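Heklow Hubcap Exchange
Frequently Asked Questions
Last updated November 23, 2020

What do you sell?

Used wheel covers, mostly for ordinary cars that ordinary people drive into ordinary curbs. We do not sell rims, tires, or advice about your brakes.

Hubcap or wheel cover? Is there a difference?

Strictly speaking, a hubcap covers the middle of the wheel and a wheel cover goes all the way out to the edge. Everyone calls both of them hubcaps, including us, including the sign over our door.

How do I find my size?

Look at the side of your tire. There's a string of numbers and letters ending in R and then two digits, such as R15. Those two digits are your size. Please don't measure the old cap with a tape measure. You'll get a bigger number, you'll order the bigger cap, and we'll meet again at the returns desk.

Do you have to match the exact design?

You don't. Plenty of people drive around with three of one and one of another, and the car goes just as fast. If matching matters to you, send us the part number molded into the back of one you still have.

How many do you keep in stock?

Almost 1000 at the Brunthorpe store. The website shows fewer, on account of somebody having to type them all in.

What condition are they in?

We grade A, B, and C. An A has light marks you'd need to crouch to see. A B has honest curb rash. A C is for the car you're trying to sell by Friday.
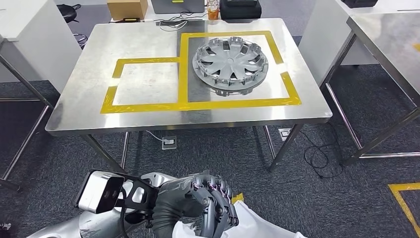 One customer, Lò, wrote in to say that our B is what other shops call an A, and that we should either charge more or stop being so gloomy about it. We've taken this under consideration and remain gloomy.

Will it stay on?

It should, if the retaining clips are all there and the wheel is clean. Brush the rust off the steel first. Line up the valve stem with its opening, seat that side, then work your way around with the heel of your hand. A rubber mallet is fine. A regular hammer is how we get a lot of our repeat business.

Should I use zip ties?

You can. Two will hold a cap with a lazy clip. Thread them through the openings and around the wheel, well clear of the valve, and snip the tails. Black ones show less. Check them when you check your tire pressure, which we all do constantly.

Do you buy hubcaps?

Yes, singles or sets. Bring them in clean. We don't ask for a life story, but we do turn down anything cracked through the middle.

Can I return one?

Within 30 days, with the clips unbroken. Pack it in a box, please. A stamp stuck directly on the hubcap has been tried.

Can you paint mine?

No. We suggest a can of Trutance wheel silver and a calm afternoon without wind.

I lost mine in a pothole in May. Is it worth going back to look?

Check the ditch on the outside of the next curve. They roll farther than you'd think. If you find somebody else's, see "Do you buy hubcaps?"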